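가정 내 정리 작업의 자동화 가능성에 관한 의견

작성자: Menaka Majumder
당 시설은 3월부터 객실 정리 업무에 기계를 도입하는 방안을 검토하고 있습니다. Grarkon 측 제안서에는 침구 위의 물품을 상자에 수납하는 작업이 가능하다고 기재되어 있으나, 적용 조건이 명확하지 않습니다. 실무 경험이 있는 회원 여러분의 의견을 요청드립니다.

작성자: Ruwan Weerakoon
현 단계에서는 시기상조라고 판단합니다. 규격이 일정한 부품과 달리 봉제 인형이나 천은 잡는 위치에 따라 형태가 변합니다. 침대 위에 인형과 접힌 천, 광택 있는 포장물이 섞여 있고 그 곁에 빈 종이 상자가 열려 있는 경우, 무엇을 먼저 집어야 하는지부터 판단하기 어렵습니다.

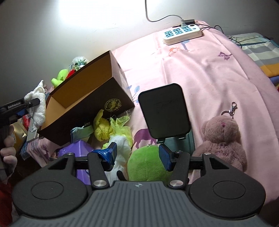

Farzana Herath입니다. 위 의견에 전적으로 동의하기는 어렵습니다. 당사 Jivham 작업장에서는 섬유 제품 553점을 대상으로 분류 시험을 실시하였으며, 약 70%가 사람의 개입 없이 처리되었습니다. 부드러운 물체라는 이유만으로 도입을 보류할 사안은 아니라고 봅니다.

작성자: Ruwan Weerakoon
해당 시험은 물품을 한 점씩 공급하는 조건이었습니까? 겹쳐 있는 상태의 결과가 아니라면 가정 환경에 그대로 적용할 수 없습니다.

작성자: Farzana Herath
한 점씩 공급한 결과가 맞습니다. 겹친 상태로는 53점만 별도로 시험하였고, 그중 21점이 처리되었습니다. 이 부분은 지적을 수용합니다.

작성자: Anjana Paul
전선과 멀티탭이 가까이 있는 침구는 작업 범위에서 제외하는 규정도 필요합니다. 제안서에 관련 조항이 있는지 확인 바랍니다.

작성자: Menaka Majumder
확인 결과 해당 조항은 없습니다. Grarkon 측에 보완을 요청하고 회신을 받는 대로 본 게시글에 공지하겠습니다.

문의: Granel 게시판 운영팀 | 저작권 Granel | 맨 위로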